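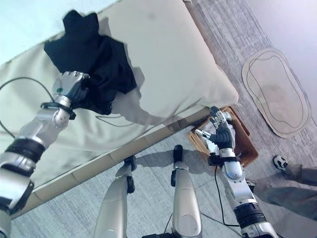 Budget the dull stuff first

Posted Jun 25, 2021

Every equipment plan I get handed has the same shape. One big number at the top, for the robot. Then a line near the bottom that says "misc". Misc is where the money goes.

We went through it at Plamcombe last November. Wanted a humanoid for household work -- picking up clothes, putting things in baskets, the jobs people would pay to be rid of. Got quotes from Ceta and from Isteck. Spent weeks comparing arms. Spent one afternoon, maybe less, on everything else.

Everything else is spare hands. Cables. Freight both ways when a wrist has to go back. A floor you can leave set up, with a couch and a rug and a basket, and not have to pack away because somebody booked the room. Somebody's wages, too. A person standing by in sneakers is a cost, same as a motor, and I have yet to see one on a capital request.

Our plan had 17 lines in it. Only 2 were for things that wear out. I signed it so I can't complain too loudly.
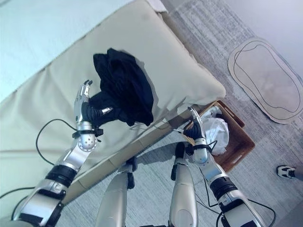

Kaimal, where they've been at this longer than us, read a draft and wrote back that I had the wrong villain: the hardware quote is fine, it's the yearly planning cycle that wrecks you, and no amount of spare cable will fix a budget that can't be touched until next spring.

Fair enough. I'd still buy the cable. But they have a point about the cycle. You ask for money before you know what the work is. Black garment on a soft cushion, say. Sounds like nothing. Dark fabric, no clear edge, soft underneath. You don't learn which part of that is going to cost you until you've had a machine at it for a good while, and by then the form is in and the colour of the money is decided. Capital can't become wages. Wages can't become fingers.

So what would I do. Split the purchase. Rent for 90 days if the vendor will wear it, and most will if you ask before they've smelled a sale. Keep a log of what breaks and who had to stop what they were doing to deal with it. Then write the real request off the log, not off the brochure.

And hold back 3 months of running costs, untouchable, in it's own line with it's own name. Not "misc". Call it hands, call it floor, I don't care. Finance will cut a thing called misc every single time and they'd be right to.

Ours is up for renewal shortly. I've asked for less robot and more of the rest. No answer yet.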